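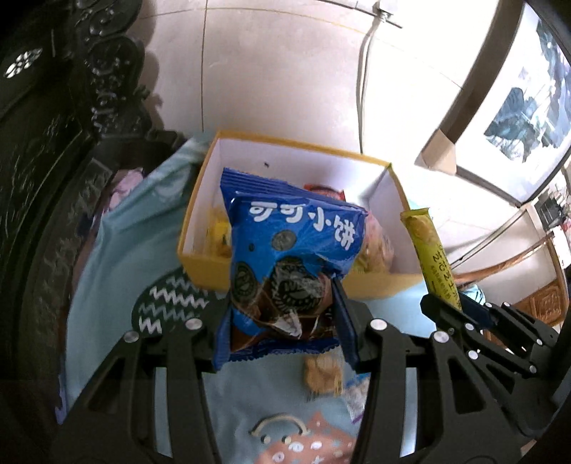 Pre-purchase inspection checklist, hand-held grippers, packing and sorting work. Complete one copy per site before the January order goes to Korkix. The form covers the tool, the bench it gets used at and the costs that follow from both, and it replaces the shorter form used at Lai. Check the tool on the products the site handles, including thin, crinkly wrappers like the blue packet of small cookies between the pads, and check it with a second gripper working at the same box. Two tools reaching in from different sides need more elbow room than the bench plan usually allows.

Site: Cimero
Date of inspection: Saturday, December 6, 2025
Result codes: P = pass, F = fail, C = pass with comment, N = not checked

Section 1. Tool condition

1.1 Jaws open and close through full travel without catching. P
1.2 Both finger pads seated flat, no lifting at the edges. C
Comment: One pad on the second tool can be peeled back with a thumbnail. Re-glue before the next shift. Ask Korkix whether pads are sold in pairs or singly, as this changes the spares line.
1.3 Pivot pins and caps all present and tight. P
1.4 No cracks or whitening in the linkage arms. P
1.5 Pinch points labelled. F
Comment: No label on either tool. Cheap to fix. Do not hold up the order for it, but labels go on before anyone new is handed one.
1.6 Weight acceptable after a full session, operator's own opinion. C
Comment: Fine for the first half of the session. Wrist soreness mentioned after that. See 4.4.

Section 2. Bench and surroundings

2.1 Bench stable under side load. P
2.2 Cover or cloth secured so it can't be dragged off by a tool or a sleeve. F
Comment: Clips needed on all sides. A cloth that drapes over the edge will catch a linkage sooner or later. Clips can come out of site petty cash and should not appear in the equipment budget.
2.3 Cables clear of the working area. C
Comment: Any cable coming down a wall behind a box should be run to one side and fixed. Add cable clips to the same petty cash purchase.
2.4 Lighting even, no glare off shiny wrappers. C
Comment: Some glare. Try moving the bench before pricing a new lamp.
2.5 Chairs pushed back or removed when two people are working. N

Section 3. Grip checks

Use sealed stock only. Record the packet type and the result. Three tries each is enough.

3.1 Stick-shaped packet, held near the middle. P
3.2 Small flat packet, held upright. P
3.3 Larger bag with loose contents, squeezed at the middle and lifted straight up out of the box. C
Comment: Holds well, but it's easy to squeeze too hard. Crackers broke on one try. The tool has no stop to limit closing force. Korkix lists one as an add-on – get the price in writing.
3.4 Clear-wrapped single piece picked up off a flat surface. C
Comment: Slow. Took several goes with the current pads. 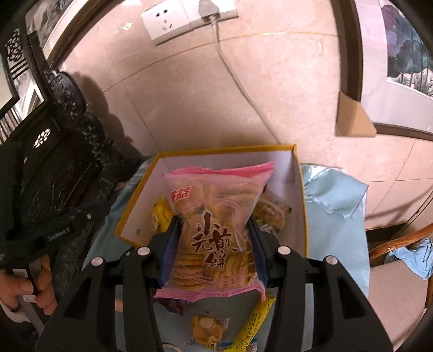
Haver asks whether 3.3 should be a fail and not a C, given that broken product gets written off there and the site had 38 bags go that way in its own trial. Its view is that the closing stop belongs in the base price, and that it would sooner order fewer units with the stop than the full number without.

Response: Left at C for Cimero, where broken packets are reused for practice. Haver may mark it F on its own copy. The stop will be quoted both ways.

Section 4. Budget lines arising from inspection

4.1 Units requested: 10
4.2 Quoted unit price: $1,707, pads fitted, freight not included
4.3 Spares and repairs allowance: $3,000 for the first year, all sites
Comment: Covers pads, pins and one replacement linkage set. It won't cover the closing stop. If the stop is approved it needs its own line.
4.4 Wrist supports
Comment: Not priced. Trial one pair before ordering more.
4.5 Storage
Comment: Tools are currently kept wherever there's a shelf. A lockable cupboard is wanted at Cimero and Haver. Lai already has one.
4.6 Training time
Comment: Half a day per site, charged to wages. Please don't put it under equipment again.

Section 5. Before the order is signed

5.1 All F items closed, or accepted in writing by the site. OPEN (1.5, 2.2)
5.2 Pad supply question answered by Korkix. OPEN
5.3 Closing stop priced. OPEN
5.4 Warranty terms read, including what counts as wear. OPEN
Comment: The draft terms treat pads as wear items and pins as covered. Linkage arms aren't mentioned either way.
5.5 Item 2.5 checked with two people at the bench. OPEN
5.6 Lai copy of this form received. DONE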